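Jun 3, 2024. Rest interval test, second block.

Slept badly, woke at five something, resting pulse higher than I like. Did the session anyway. The plan for this block is to hold load and volume constant and change only the rest between sets, so skipping a day would leave a hole in the log.

Warm-up was the usual: easy rowing until I was breathing through my mouth, then leg swings, hip airplanes, two sets of goblet squats with the light bell. Left ankle stiff again. I put the small wedge plates under my heels for the goblets and took them out before the bar work, because I want the squat numbers comparable with December and I had flat shoes and no wedge then.

Back squat, 103 kg, five sets of five, 90 seconds between sets. First three sets clean. Fourth set the bar slowed noticeably on rep four and I shifted to the right coming out of the bottom. Fifth set I got all five but the last one was a grind, and Rania Mansour, who was spotting, said my knees came in on it. I didn't feel that. I will film the fifth set next time from the front instead of the side.

In the previous block I had three minutes between sets at the same load and never slowed down at all. So the shorter rest costs me something from set four onward. That was expected. What I want to know is how quickly the cost shrinks, and whether it shrinks at all without dropping the weight.

Romanian deadlifts afterward, lighter, three sets of eight. Grip went before the hamstrings did. Used no straps. Then split squats holding a pair of 14 kg dumbbells, left leg first every time. Left is still the weaker side and I don't see it catching up at this rate. Might add one extra set on the left only, but that changes the volume, so it waits until the block is over.

Calf raises skipped. Denwood closes the upstairs room early during the school sports weeks and I ran out of clock.

Hendrik De Bruijn looked over my sheet while I was packing up. He thinks the rest intervals are the wrong thing to be testing and that I should fix the depth first. His argument is that if depth drifts by even a little as I tire, the fourth and fifth sets are a different exercise and the comparison is worthless. I don't have a good answer. The side video shows the hip crease below the knee on all reps of sets one to three, and on set four I can't tell, the rack upright is in the way. He suggested a box set just under my normal depth, touch and go. I dislike box squats — they make me sit back more than I would otherwise — but a light touch might be tolerable.

Food: oats and two eggs before, rice and chicken after, more salt than usual. Water bottle finished before the deadlifts. The Restine mat I bought for the floor work has started to curl at one end and slides when I do the side planks. Turned it over. Same thing.

Soreness at nine in the evening: quads mild, adductors moderate on the right, lower back nothing. The right adductor fits with the shift on set four. Body weight this morning 206 lb, which is up slightly, and I put it down to the late dinner.

Next session is pressing and pulling, no legs. After that repeat today's squats exactly, same load, same rest, with the box if I can find one of the right height. If set four slows again at the same rep I will call it a real effect and leave the rest where it is until the end of the block.

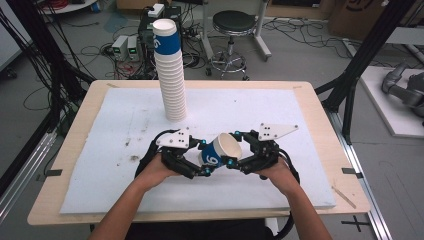
Forearms are the other item I keep leaving out of the log. The grip failure on the Romanian deadlifts is the third time in this block, and my only direct grip work is a few plate pinches at the end when I'm already tired. Those train a hard squeeze with the thumb and not much else. Holding a paper cup on its side between two fingertips takes a different sort of control, closer to what I lose when the hands are pumped and I can't button my jacket. I'm not going to train for that, but the distinction is useful: what fails on the bar is support grip, hours of nothing followed by eight reps of hanging on. So timed bar holds, twice a week, after pulling, starting with a load I can keep without the fingers opening. Stop the set when the bar moves toward the fingertips. Logged under accessories, separate column.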